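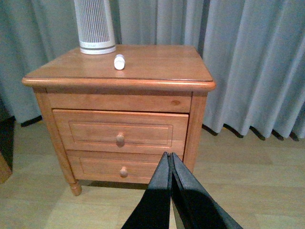 How I sort out a bedside drawer (and keep it sorted)

Reading time: 3 minutes

I've got a real soft spot for a proper pine nightstand, the orangey sort with round knobs and turned legs that everyone's mum had. Ours came from a second-hand place in Bremcombe and it lives in front of the bedroom curtains. Two drawers, loads of space, and for most of last year I couldn't have told you what was in either of them!

So one evening in December I finally tackled it, and I've done it the same way ever since. You'll want a bin bag, a dry cloth, a slightly damp cloth, a candle stub (any plain white one) and a cup of tea.

1. Empty the top drawer completely. I mean it, everything out on the bed. I used to lift things up and wipe under them, and all I did was push fluff into the corners. Out came hair grips, dead batteries, three lip balms and a boarding pass from our trip to Te Moana that I'd been using as a bookmark.

2. Pull it right out and clean the inside. Dry cloth first to get the dust, then the damp one, going along the grain. Wring it out really well, as the bottoms of these drawers are thin pale wood and don't enjoy a soaking. Leave it open while you drink the tea.

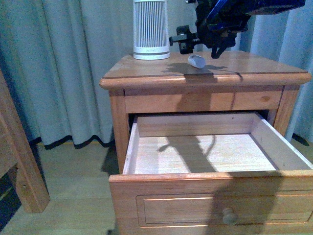 Top drawer open, with nothing in it.

3. Wax the runners. My friend Rajeshwari Thampi taught me this one and I was very smug about it for weeks. Rub the candle along the bottom edges of the drawer sides and along whatever they slide on, then open and shut it a few times. If it still sticks, do it again. Mine had a horrible squeak on cold mornings and one go with the candle cured it.

4. Sort the pile on the bed. Bin, another room, or back in. Be a bit mean about it! My rule is that I have to have wanted it at night or first thing in the morning. Hand cream, yes. Spare door key, no (it's on the hook now, where it should've been all along).

5. Put things back in little boxes. You don't need to buy the fancy dividers. I looked at a set from Gevusmont and then used two tea boxes and the lid off a shoebox. Measure the inside height before you cut anything down, I got that wrong the first time and the drawer jammed on a tub of balm.

6. Do the top last. Lift off whatever lives up there, wipe, dry, and buff with the grain. Varnished pine shows every smear when the light's on it, so a dry cloth at the end makes more difference than any spray. Get along that rounded front edge too, it collects hand cream like you wouldn't believe.

The bottom drawer gets exactly the same treatment, only mine's all books and chargers so it takes twice as long. I'd leave it for another evening if you're tired.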